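Slide 4 - What goes into an episode

Start with the numbers. The Mollel set holds 2,639 episodes recorded across 37 objects. Rehema Odera's team did the recording on two arms. An episode is one attempt, from the first commanded motion to the release or the operator's stop. Failed attempts stay in, with a flag.

Each episode stores joint positions, gripper opening, the wrist view and the operator's input. Everything goes on one clock. Before June the wrist stream had its own clock, and 244 episodes had to be realigned. Mention this briefly; Nuno Caldeira covers the fix after the break.

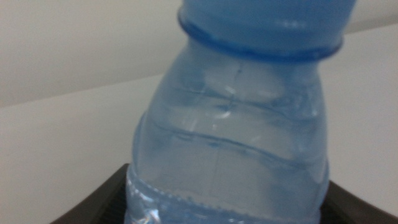
Slide 5 - Clear objects

Depth readings on thin clear plastic are poor, so for this group we train on color only. Glare moves across the surface as the wrist moves. The model has to see that many times before it stops treating a highlight as an edge.

At close range the wrist view loses the outline of the object. Ribs, seams and label borders are what is left to work with. We considered moving the mount back and decided against it - the longer bracket hit the table on low grasps.

Pause for questions on the mount. Someone from Prokholm will ask.

Slide 6 - Operator variation

Two operators given the same bottle will pick different grasp heights. We keep both. Do not average them: the mean of two good grasps can be a bad one.

Operator ID is stored but not given to the model. Show the plot of grasp height by operator, then go to the Vokeo results. If time is short, skip slide 7.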